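The grippers started closing late in December, and at first Lina Qaisi blamed the operators.

"I thought people were tired," she says. "You do table pickups for hours, your hands get slow."

Qaisi runs data collection at Flultmont, where people work with a pair of hand-held grippers and the recordings are used to train robot arms. By the time she pulled the logs, 225 recordings had the jaw position lagging behind the trigger. The fault was in a Darton firmware update that had gone onto the right-hand units only.

Kai Tiedemann, who maintains the hardware, found it after 16 hours on the bench. "The left ones were fine, so we kept swapping the wrong parts," he says. "I changed two springs that had nothing wrong with them."
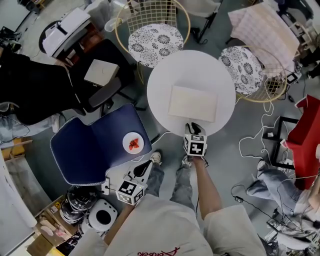 The safety side came up later. An arm trained on the bad recordings squeezed too long and cracked a plate during a test. No one was hurt - the arm was behind a screen - but Qaisi stopped all testing for the week.

Each session now begins with ten open-and-close cycles on both sides, checked against the log. Tiedemann wants updates held back until one pair has run a full day.

"Kai would hold them back a month," Qaisi says. "We settled on a day."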